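Home Shop Mirrors Wall Mirrors Care Guides Contact

Trurnora Round Mirror with Carved Rose Crown, White

We have carried a lot of mirrors over the years, plain ones and fancy ones and a few that were frankly more frame than mirror, and the Trurnora is the one we keep coming back to. It's a round glass in a white ornate frame, with scrolling leaves running up both sides and a cluster of roses at the very top, and it has a way of making the wall it's near look as though somebody thought about it. If you grew up with a grandmother who had a dressing table with a mirror like this, you already know the feeling we mean (and if you didn't, you can start the tradition yourself!).

The design comes from Breroseo, a small workshop we've bought from for a long time, and it has changed very little since we first put it in the catalog. The leaves were made a touch deeper one June, after customers told us they wanted more shadow in the carving, and we think they were right. In morning light especially, say at eight or nine o'clock with the sun coming in from the side, the scrolls really stand out, and by evening under a lamp they go soft again.

Where it likes to live

Most people buy this one for a bedroom or a dressing corner, and it's lovely there, but don't rule out the hallway. A round glass breaks up a run of square things – doors, picture frames, light switches, the thermostat – and the white finish sits happily against almost any paint color we've tried, including a dark green that we were all a bit nervous about. On a white wall it's quieter and you notice the carving more than the outline. On wallpaper with a busy pattern it can get a little lost, so we'd go for something plainer if you're decorating from scratch.

Have a think about what the glass is going to face, too. A mirror this decorative draws the eye, and whatever is opposite it gets looked at twice. A window is the best thing you can give it. A coat rack is less flattering, though plenty of us live with that and get on fine.

The mirror goes nicely with the Flullulness bedding and the small Jääskeläinen side table, if you are putting a whole room together. The table is very plain, all straight lines, and we weren't sure about the pairing until we tried it, but the two keep each other company very well.

Details

Style: ornate, round glass
Finish: white
Carving: scrolling leaves on both sides, rose cluster at the crown
Catalog number: 203
Returns: 30 days from delivery, in the original packing

Setting it up

Please have a second pair of hands ready when you unpack. Lay the carton flat on a rug or a folded blanket, open it from the top, and lift the mirror by the lower part of the frame. The roses are the part everyone wants to grab, and they are the part we'd ask you to leave alone. Keep the corner pieces until you are sure you're keeping the mirror, as we need them for returns.

Stand it or hold it where you think you want it, then walk away and come back in through the door. It sounds silly, but you'll know right away if it's too high. We like the middle of the glass a little below eye level for the tallest person in the house, which seems to suit everybody else as well.

Keeping it clean

A carved frame does gather dust, and we'd rather tell you so now than have you find out in a month. A soft, dry cloth is really all you need for the regular going-over. Start at the crown and work down, so that whatever comes off the roses doesn't land on leaves you've already done, and use a crumpled bit of cloth instead of a flat one, which gets into the curls much better.
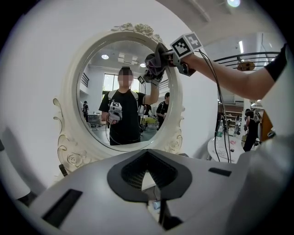 Press lightly as you go along the upper curve and follow the direction of the leaves. For the deepest parts of the roses, a clean makeup brush or a soft paintbrush does a beautiful job, and it's a rather peaceful way to spend ten minutes with the radio on. If there's a mark that dusting won't shift, dampen one corner of the cloth with plain water, wring it out well, and dry the spot straight afterward. Skip the furniture polish altogether – it collects in the carving and turns the white yellowish over time.

For the glass, spray your cleaner onto a separate cloth and never onto the mirror itself, where it can run down behind the edge of the frame. Wipe in long strokes from one side to the other and go back over it dry. Once a week for the glass and every couple of weeks for the frame is plenty in most homes. With a dog or a fireplace you may want to do it a bit more often.

Questions we get a lot

Can it go in a bathroom? A powder room is fine. We wouldn't put it in a room with a shower, where steam settles into the carving day after day.

Can I paint it? You can, and we've seen some very pretty ones, in a soft gray and once in a brave coral pink. We can't take it back afterward, though, so do live with the white for a few weeks first.

Does it come in other shapes? There was an oval for a while. It may be back, and if you'd like to hear when it is, leave us your email through the contact page and we'll write to you as soon as we have news.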